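**Draston two-arm tabletop kit, after one budget cycle**

I put off writing this until October because I wanted the second invoice in hand first, and I'm glad I waited! If you're pricing a two-arm setup for kitchen-type tasks, the arms are the easy line on the spreadsheet. It's everything else that gets you.

Quick background. We're a small group, I hold the purse strings, and Iulian Preda does the actual work at the bench. We had quotes from Draston and Cileo. Cileo came in cheaper on paper, but their grippers were extra and so was the training day, and by the time I'd added it all up I was annoyed enough to go with Draston (the sales guy also answered his phone, which counts for a lot with me).

Delivery was quoted at 18 days and took 35. Not a disaster, but we'd already booked Iulian's time, so put a cushion in your plan. Setup went smoothly once everything showed up. The two arms came ready to bolt down, the grippers fit first time, and the manual is written by someone who has clearly held a hex key.

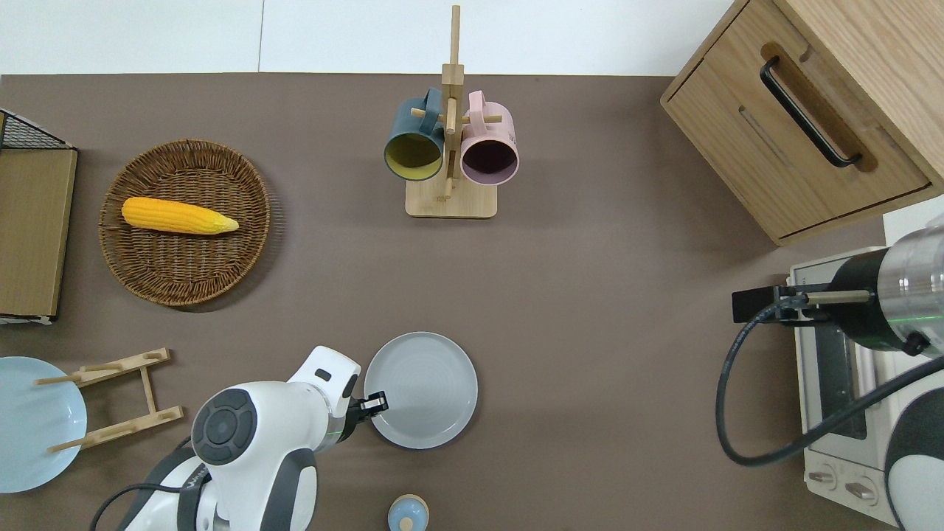

Now the props. I had a single line in the budget called "household items" and I'm a little embarrassed by how small it was. Mugs and plates are cheap, sure, but you want spares of every one, and then somebody asks for a mug tree, a dish rack, a toaster oven, and off you go again. We ended up spending $216 on our second shopping trip alone. My advice is to write the task list first and shop from it, because I did it the other way and bought a lot of bowls we've never touched.

Things I'd grumble about: the cables are long and they loop all over the place, so order a decent set of clips with the arms. The spare gripper fingers only come in packs of 2, at a price that made Cosmin Rusu in purchasing call me to check it wasn't a typo. And measure your table! I planned for the arms and forgot that the stuff they're working with needs room too. We're getting a deeper top next year.

Things I love: the green status lights (so easy to read from across the room), support that writes back the same afternoon, and a service plan you can pay quarterly. That last one saved my budget.

Would I buy it again? Yes, four stars out of five. I'd ask for a firm ship date in writing and I'd double the props line. I've still got a Vimiven quote for the table sitting in my inbox, so I'll update this once the new top is in.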